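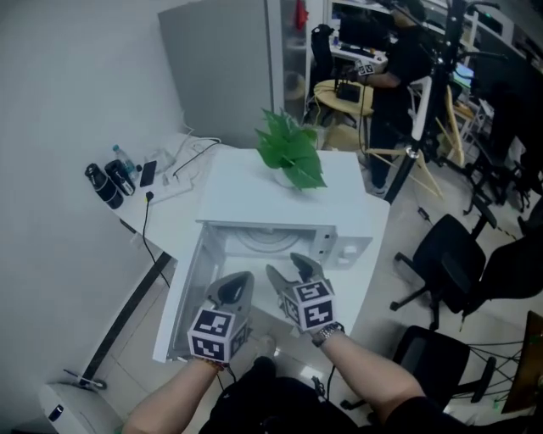

A microwave with its door open and a potted plant on top.

How to Photograph Star Trails from a Backyard
By Arne Pfeiffer

Star trails are one of the easier night sky subjects. You need a camera with manual settings, a tripod that doesn't wobble, and a remote shutter release with a lock. No tracking mount is required, and a moderately bright suburban sky will do. The trails are built from many short exposures stacked on a computer afterward.

Choosing a direction
Point the camera north and the stars will circle Polaris. To find it, follow the two end stars of the Big Dipper's bowl out to the next star of similar brightness. Pointing east or west gives slanted lines that are nearly straight near the celestial equator. I prefer north with a roofline or tree along the bottom.

Check the moon before you plan anything. My last set was started late on 6/4/23, a day after full moon, and the sky came out gray-blue. The trails were still usable, but the faint stars were lost.

Camera settings
Use the widest lens you have. Start with these:

Focus: manual, set on a bright star in live view at full magnification
Aperture: f/4
ISO: 800
Shutter: 30 seconds
White balance: daylight
Long exposure noise reduction: off

The last one matters. With noise reduction on, the camera takes a dark exposure after each picture and leaves gaps in the trails.

Take one test shot and look at the histogram. If the hump is past the middle, drop the ISO to 400. Tape the focus ring down once you are happy with it.

Shooting
Set the drive mode to continuous, lock the release and walk away. An hour is enough for short arcs near the pole. For longer ones, run two or three hours. Dew is the usual problem in June – a chemical hand warmer held against the lens barrel with a rubber band will keep the glass clear most nights.

When you finish, put the lens cap on and take 6 more exposures at the same settings. These are your dark frames, used to remove hot pixels.

Stacking
Load the pictures and the dark frames into any stacking program that has a lighten mode. Lighten keeps the brightest value at each pixel, so the sky stays dark while the stars draw lines. Leave out any frame where a porch light came on. Airplanes can be painted out of single frames with a black brush before you stack.

My north-facing set used 77 exposures, a little under 40 minutes in all. Soledad Boateng tried the same settings from a darker site at 1,050 feet and had to raise the ISO to 1600.

If you see small gaps in the trails at full size, set the interval between shots to the shortest your camera allows, or use the program's gap-filling option if it has one.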